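Gralta Hanging System - Installer and Gallery Handbook
Section 4: Setting up a rail-hung exhibition

Last updated: January

This section covers hanging framed works on paper, stretched canvases and small reliefs from the Gralta wall rail. It assumes the rail is already fixed to the wall and has been load-checked as described in Section 3. Freestanding pieces, plinths and vitrines are dealt with in Section 5.

Read the whole section before you unpack anything.
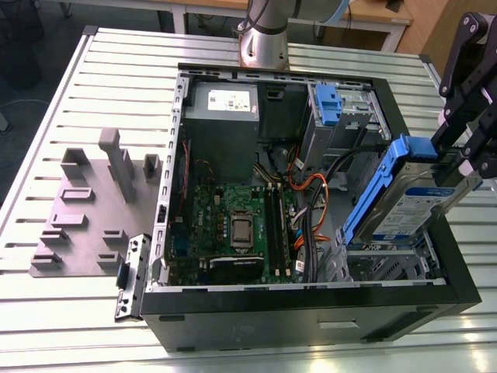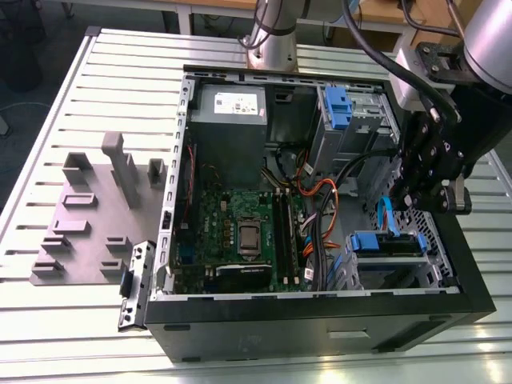 4.1 Before you start

You will need:

- the hanging plan, printed, with the center line marked
- steel cables and hooks from the Gralta kit
- a tape measure and a long level
- low-tack tape and a soft pencil
- clean cotton or nitrile gloves
- foam blocks to stand the works on

Check each work against the loan list as it comes out of its crate. Write down any scratch, dent, loose corner or lifted tape, even a small one, and have a second person initial the note. Leave works from outside the building in their closed crates overnight so they can adjust to the room.

CAUTION: Do not stand a framed work directly on the floor. Use two foam blocks, set in from the corners.

4.2 Laying out the wall

1. Measure the wall from corner to corner and mark the middle with a short strip of low-tack tape.

2. Mark the center line at 60 inches from the floor. This is the height at which the middle of each work will hang. If the floor slopes, measure at both ends and split the difference.

3. Stand the works along the wall on their foam blocks, in plan order. Leave the gaps shown on the plan.

4. Step back to the far side of the room and look. Swap works now if you are going to. It is much slower once the cables are up.

5. Get the curator's agreement to the order before going on. On the plan, write "order fixed" and the time.

NOTE: For a double-hung wall, use the center line as the middle of the gap between the upper and lower rows. The two rows do not need to be the same height.

4.3 Hanging

6. Count out two cables per work. Works wider than the long level get 3 cables, with the extra one in the middle.

7. Twist the top of each cable into the rail until it clicks, then pull down firmly. If it moves sideways under a light pull, take it out and seat it again.

8. Slide one hook onto each cable from below and tighten it by hand a little higher than you need.

9. With one person at each side, lift the work onto the hooks. Lift from the bottom edge of the frame, with the other hand steadying the side. Never lift by the top rail of a frame.

10. Lower the hooks a bit at a time, alternating left and right, until the middle of the work meets the center line.

11. Check with the level. Tighten both hooks and fit the locking screws.

CAUTION: Glazed works are heavier than they look. If either person is unsure of their grip, put the work back on its blocks and get a third person.

12. Press a small felt pad onto each lower back corner of the frame. Pads keep the frame off the paint and stop it from drifting when doors are opened.

4.4 Lighting

Aim each spotlight from in front of the work at a steep angle, so the frame throws a short shadow below and very little to the sides. Two lamps crossed on one work will give a more even result than a single lamp straight on.

Works on paper need lower light levels than oils. Follow the figure in the loan agreement. Where the agreement gives none, ask the lender - do not guess from the last show.

Turn off the daylight blinds' automatic mode while you are setting lamps. Turn it back on when you finish.

4.5 Labels

13. Place labels to the right of the work, with the top of the label level with the lower third of the frame. On a crowded wall they may go below.

14. Keep all labels on one wall at the same height, even where the frames differ.

15. Proofread each label against the loan list. Accents matter in artists' names and are the most common error.

4.6 Final check

Walk the room once in visitor order and once in reverse. Pull gently on every cable. Photograph each wall straight on and store the pictures with the signed plan.

Go on to Section 5 for plinths and vitrines.

14 shares - 4 comments

Despina Sârbu
Does step 6 apply to the older Dondo rail too? We still have that on the stair wall and the cables look the same.

Arlo Calloway
The cables look the same but the tops are different. They go into the Dondo rail and don't click, so I wouldn't mix them.

Gwendolyn Gallagher
60 inches is too high for our school groups. We use 56 and it's been fine.

Wiesława Wasilewska
Could you add something on unframed prints? Half our spring show is on magnets.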